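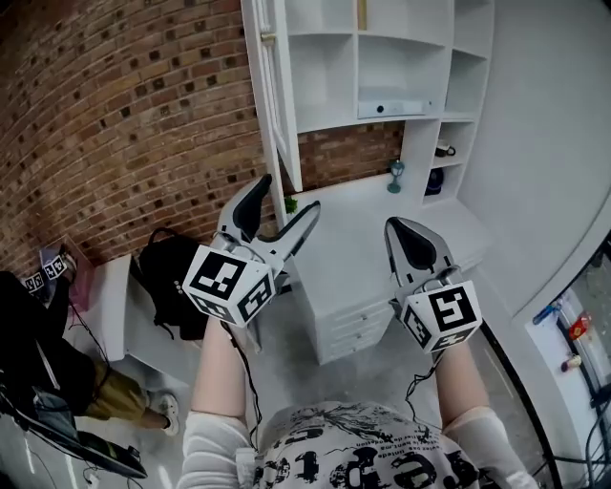
**PC & CONSOLE / STRATEGY / PRE-ORDER**

# Flurkon: Katesia (Standard Edition)

Turn-based strategy, one to four players. $200 with the season pass, which is a fair whack for a game whose final act we haven't been allowed to try.

The publisher says the campaign runs to 168 missions. We've played 13 of them in the preview build. Nine were escort jobs through the same valley in different weather. Maybe the other regions open things up, but the publisher's map shows a lot of valley, so we'd hold off on calling it an epic.

**What you get**

- Base game (download code, no disc in the box)
- Season pass, contents "to be announced"
- Hullilcombe map pack, a set of skirmish maps that used to be a free demo
- Printed tech tree, double-sided

**About the AI**

The box claims 991 "unique enemy behaviours". We asked how a behaviour is counted and were told it includes idle animations. On Normal, the rival factions mostly sit on their harbours until turn 20 or so and then send everything at once. Hard gives them extra ore and the same habits. If you've been burnt by this studio's last game, nothing in the preview will change your mind.

Naval combat is good. Ships turn slowly, wind matters, and losing your flagship early hurts without ending the mission.

**Online play**

Needs a Rüegg account, even for local hot-seat. Cross-play is listed as a feature on the publisher's page and as a "goal" in the fine print underneath. We've left it off our spec table until someone picks one.

| | |
|---|---|
| Players | 1–4 |
| Saves | Cloud only |
| Mod support | Promised for September |
| Controller | Supported, but menus are a slog |
| Refunds | Before the code is revealed |

Pre-order bonus is a gold-coloured banner for your capital. It can't be switched off once it's claimed.

Page last updated January 16, 2018. Prices include tax. Codes are emailed on release day, usually by late morning.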